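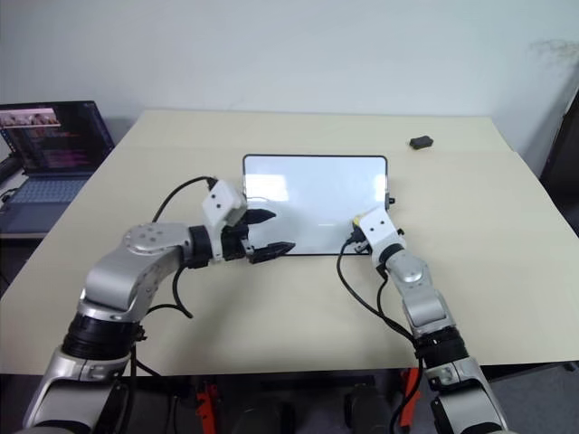 Small Whiteboards for Desk Work
Project report
Leonor Mendes
Judside College, Clonow
2021-07-10

1. Background

The study room at Judside has always kept a paper tray by the door. Students take sheets from it for rough work: sums, diagrams, word lists, first tries at an outline. Most of these sheets are used on one side and thrown away the same afternoon. My project looked at whether small dry-erase boards, kept in the room for anyone to use, would cut down on this paper, and whether the boards would stay in good enough shape to be worth having.

I had two questions at the start. How much less paper would be taken from the tray if boards were available? How should the boards be cleaned and stored so that people keep using them?

2. The boards

The boards are rectangular with rounded corners, a glossy white writing surface and a thin black frame. They are small enough that one of them takes up only a modest part of a study table, with room left for a book and a laptop. I looked at larger boards as well and decided against them. A large board has to be leaned on something, and then it blocks the person across the table.

The room got 17 boards. I put a number on the back of each one with a paint pen. Each board was given one black marker and one eraser. The markers were from Honorato, fine tip. I would choose a medium tip next time, as the fine tips dried out faster and several were pushed in by people pressing too hard.

3. Setting up

The tables in the study room are large and light in color, with nothing fixed to them. At first I set one board in the middle of each table, flat, long side toward the chair. I wanted people to see it when they sat down.

This worked for single users. When two people shared a table, the board in the middle was usually moved to one end and left there. After the first week I stopped resetting the boards during the day and only put them back in the evening.

Glare was the first complaint I got. When a board lies flat under the ceiling lights, the glossy surface picks up pale patches of reflected light, and fine marker lines are hard to read inside those patches. Turning the board a little or raising the back edge on a book fixes it. I tried folded cardboard wedges under the boards, but they slid out whenever somebody leaned on the front edge. I took them away after three days. A rubber wedge might hold better. I did not have time to test one.

4. Counting the paper

I counted the paper by weighing the tray each evening and dividing by the weight of one sheet. Before using this method I checked it against a hand count on two evenings and it matched both times.

The first count ran for four weeks in February, before there were any boards in the room. In that time 2221 sheets were taken. The second count also ran for four weeks, with the boards out on the tables, and 1203 sheets were taken.

The drop is large, but part of it may have other causes. The second count included one week when the senior class was away, and I could not correct for that. I also could not tell how much of the paper was used for work that a board can't replace. Some students need to hand in their rough work or take it home. To get some idea of this I put a box out for used sheets during the second count and asked people to drop in anything they were finished with. At the end the box held 460 sheets. Most of these had short sums or single diagrams on them and would have fit on a board.

5. Cleaning

A board that is wiped right after use comes clean with a dry eraser. A board left overnight with writing on it does not always. By the third week several boards had gray traces of old writing that showed under the new writing, and students told me they skipped those boards and went to the tray.

I tried three ways of removing the traces on the four worst boards:

Dry eraser, rubbed hard. Took off some of the gray, left the rest.

Damp cotton cloth, then a dry one. Removed nearly everything on three boards. The fourth needed a second pass.

Skomix board spray and a paper towel. Removed everything, but left a slick film, and markers skipped on it until the board had been wiped again with water.

The damp cloth is cheap and was good enough, so I used it on all the boards once a week for the rest of the project. The corners take the longest. Marker dust collects along the inside edge of the black frame, and a flat eraser does not reach it. A corner of the cloth pushed along the frame with a fingernail gets most of it out.

6. Storage and losses

Boards stacked face to face scratched each other. I found fine lines on two of them and then began standing them upright in a dish rack, which cost very little and holds all of them. Erasers were the real problem. They are small, they get pushed to the far side of the table, and they fall off the back. When there was no eraser people used a sleeve or a tissue, or just left the writing. I would tie the eraser to the board if the project ran again.

No boards were lost. Five markers and six erasers were.

7. What I would change

Medium tip markers. Spare erasers in a cup by the door. A cloth hung on the side of the rack, so that cleaning does not depend on one person. I would also move the paper tray to the back of the room. It stayed by the door for both counts to keep them comparable, but its position makes paper the easy choice for anyone coming in.

The boards are staying in the study room next year. The rack is on the low shelf under the window, and the paint pen for renumbering is in the drawer next to it.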